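FOR IMMEDIATE RELEASE

Muvham College Students to Take Household Robotics Project to the Binusska Challenge

Entry in the Manipulation Class asks a robot arm to hang a mug on a wooden mug tree

BRULLSKA, 6th January. Muvham College announced today that its Applied Robotics Club has been accepted into the Manipulation Class of the Binusska Student Robotics Challenge. The club will enter a project in which a single robot arm picks up a mug, carries it across a table and places it by the handle on the peg of a wooden mug tree. The college has a membership of 20 students in the club, drawn from the electronics, computing and mechanical design courses.

The Manipulation Class is open to student teams at two-year and four-year colleges. Each team selects an everyday task from a list published by the organizers and prepares a robot to perform it without a person guiding the arm. Teams may choose their own hardware and write their own software. They are judged on how reliably the task is completed, on the care with which the object is handled and on the quality of their written records.

The Muvham team chose the mug task in October, after a period of trials with several items on the list. Members had first considered stacking bowls and folding a dish towel. The mug was selected because it draws on skills taught in all three courses represented in the club: locating an object with a camera, planning a path through a crowded space and controlling the fingers of a gripper closely enough to set something down without dropping it.
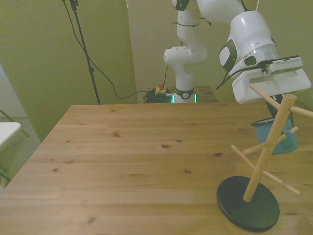 Placing the handle over a peg is the part of the task that has taken up most of the team's time. The opening in the handle is small, and the mug must be turned to the correct angle before it reaches the stand. If the approach is too low, the rim of the mug meets one of the other pegs on the way in. If it is too high, the handle passes over the tip and the mug has nothing to rest on when the fingers open. The pegs also leave the central pole at different heights and angles, so a motion that works well for one of them cannot simply be repeated for the next.

The team has addressed this by dividing the task into stages, each of which can be tested separately. The software first estimates where the mug is and which way its handle is facing. It then selects a peg and works out a path that keeps the arm clear of the stand. The last stage, from the moment the handle nears the tip of the peg to the moment the gripper lets go, runs at reduced speed. Students may change the settings for one stage only after the previous settings have been saved and the reason for the change has been entered in the project log.

As of the end of the fall term, the club had logged 548 attempts. Every attempt is recorded whether or not it succeeds, with the starting position of the mug, the peg selected and a short note from the student on duty. Notes are limited to 30 words, a rule the members adopted after early entries proved too long to compare with one another. The log will be submitted to the judges in full as part of the written portion of the entry.

"The students have been asked to treat a failed attempt with the same attention as a good one, and they have done so," said Rosine Moulin, faculty advisor to the Applied Robotics Club. "When I read the log I can follow how their thinking changed from week to week. In the beginning the notes say that the arm missed. By the end of term they say by how much, in what direction, and what the student proposed to try next."

Professor Moulin added that the choice of a household task had been helpful in recruiting new members. "Everyone has hung up a mug. A first-year student can walk in, watch one attempt and have a useful opinion about what went wrong. Several of our current members joined in exactly that way, and two of them now look after the part of the program that decides how the mug should be turned."

The project is housed in the Ismail Workshop, on the lower level of the college's engineering building. Club members work there in pairs on weekday afternoons and hold a general meeting once a week at which the log is read and tasks are assigned. All members complete the college's standard safety training before they are permitted to run the arm. One student in each pair operates the computer while the other keeps watch over the table and is responsible for stopping the arm if needed.
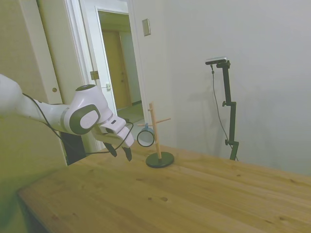

The mug hanging by its handle from a peg of the mug tree, beside the arm's gripper.

Work in the spring term will focus on variation. Under the rules of the Manipulation Class, the judges set the starting position of the object on the day and may move the target within a marked area of the table. The club has therefore begun a series of sessions in which a member who is not operating the arm places the mug and turns the stand before each attempt. The operators are not told in advance which arrangement will be used. The team has set itself a target of 200 recorded attempts under these conditions before the final version of the software is submitted.

A second group within the club is preparing the safety statement required of all entrants. The statement must describe how the arm is stopped, what happens when the gripper loses its hold on an object and how people are kept out of reach while the arm is moving. The group will also prepare a printed guide to the table setup so that it can be rebuilt at the competition site in the time allowed.

The Binusska Student Robotics Challenge requires each team to give a short public talk on its work. Muvham College will hold a practice session for its speakers in the Ismail Workshop during the spring term. Students, faculty, staff and families will be invited to attend and to put questions to the team. Details will be posted on the college's events page when the schedule has been confirmed.

"We are grateful to the departments that have shared equipment and bench time with the club," Professor Moulin said. "The students still have a good deal to do, particularly on the pegs that sit lower on the stand. They know which problems remain and they have a plan for the order in which to take them."

Students at Muvham College who wish to join the Applied Robotics Club may do so at any point in the academic year. No earlier experience with robots or programming is required. New members are paired with a returning member for their first month and begin by keeping the log before moving on to operating the arm. Interested students should speak with Professor Moulin or visit the workshop during club hours.

About the Applied Robotics Club

The Applied Robotics Club is a student organization at Muvham College in Brullska. It offers practical experience in robot programming, mechanical design and testing to students in any course of study, and supports member projects during the fall and spring terms.

Media contact:
Office of College Communications
Muvham College, Brullska

Requests to visit the Ismail Workshop or to interview members of the team should be sent to the Office of College Communications at least one week in advance.

###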